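Subject: Re: Jarine program, bowings and tempo

2021-12-29

> Has the order for the Jarine concert been settled? I have the Hjaltested parts for the sextet but no bowings past the first movement. Also, what tempo are we taking the finale at? The score only says Allegro. And is the pitch 440 or higher this time?

The order is settled. Sextet first, then intermission, then the two Irik pieces. Total playing time is under 90 minutes, so we can keep the 7:30 start.

Pitch is 440. The piano at Jarine was tuned to that in July and will be touched up the morning of the concert.
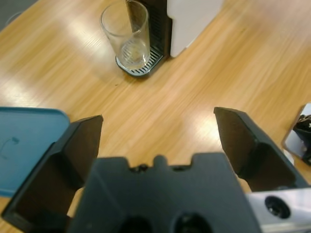
Bowings for the second and third movements are going out with this message as a separate PDF. They come from the first violin part. Second viola should ignore the slurs at letter F, which were left over from the Oltow performance and don't match what the cellos are doing.

The finale is quarter note = 100. We tried it faster at Oltow and the triplets in the inner parts turned to mud. If it settles a little under that in a dry room, fine, but please prepare it at 100.

Measure 139 has a misprint in the Hjaltested parts. The first cello has a B natural on the third beat, and the score has a B flat. Play the flat. 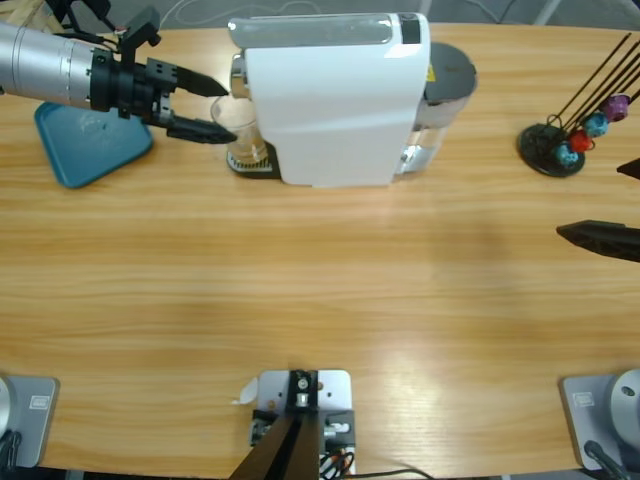 One reply I got off the list said the misprint goes further than that, and the same wrong note comes back in the second viola at the repeat. I checked and it does. Mark it in both places.

We have 3 rehearsals, all in the lower room. The first is strings only. Bring your own stand to that one, as the house stands will still be upstairs.
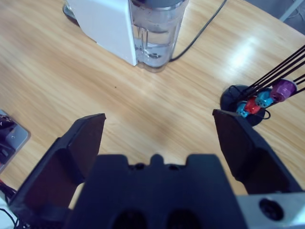

*Table with an appliance on it.*

Still open: who turns pages for the second Irik piece, and whether we take the repeat in the slow movement. I would leave it out. Send objections to the list before the first rehearsal.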